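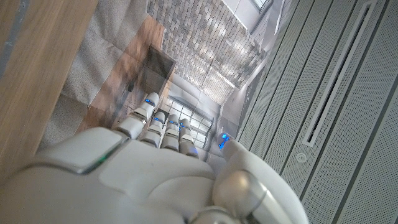 Skimel has been teaching evening classes in Clanthorpe since the April the library gave up its upstairs room, and we have been apologising for the stairs ever since. We teach glove making, mostly by hand and mostly to people who came in to ask about pottery. Four fingers side by side, each built up in segments with a joint between, is the problem every beginner meets in week one, and leather has strong opinions about joints. By week 6 most pairs match. Some even match each other's owners.

The school began with a box of 100 brass thimbles and a pattern book called the Nornumetti, bought at a house sale and missing its chapter on thumbs. We have worked out thumbs for ourselves, and would call ours sturdy. The autumn course has 32 places and a waiting list, which we keep in a biscuit tin.

We also take repairs. Bring the glove you still have; we can make its partner, though we won't promise the same brown. Last year's record was a driving glove chewed by a dog of firm character, back on the road after 589 stitches.

The Ó Dubhghaill Prize for best lined pair is given each spring. It is a mug — a good one.

Print this page
E-mail this page
6 shares | 0 comments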